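Sums, sums and more sums

09/12/2019

So I've finally sat down and done the budget for next year's arm time, and oh dear. Back in August I had us down for one set of gripper fingers and a new mat, and that was going to be it! Then I priced things up properly. Flinia want 1342 for the bench with the bolt-down plate (delivery extra, naturally) and Osine can do a plainer one for 1068, but you wait until spring for it.

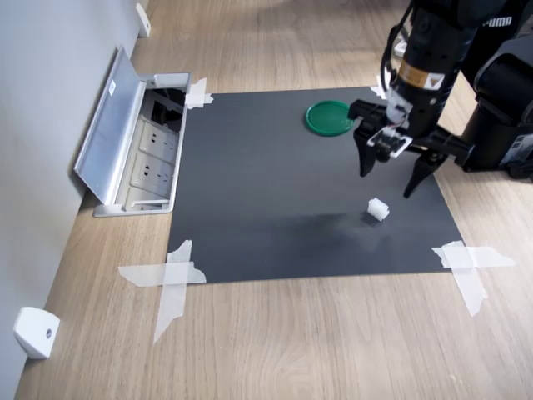 Green lid, little white block, black sheet taped to the floor.

The tape costs next to nothing, so it's staying on the list whatever happens. A proper rubber mat from Greenwood is 39, and I'd quite like two — one for the small parts and one for lids and anything else flat. Spare fingers are 114 a pair and I've put those down as a must.

The bench is the bit I keep going back and forth on. I'm leaning towards the Osine one and keeping the difference for cables, which I always forget. If anyone's had one of the Gratura second-hand benches, do leave me a comment, I'd love to know how level the top is!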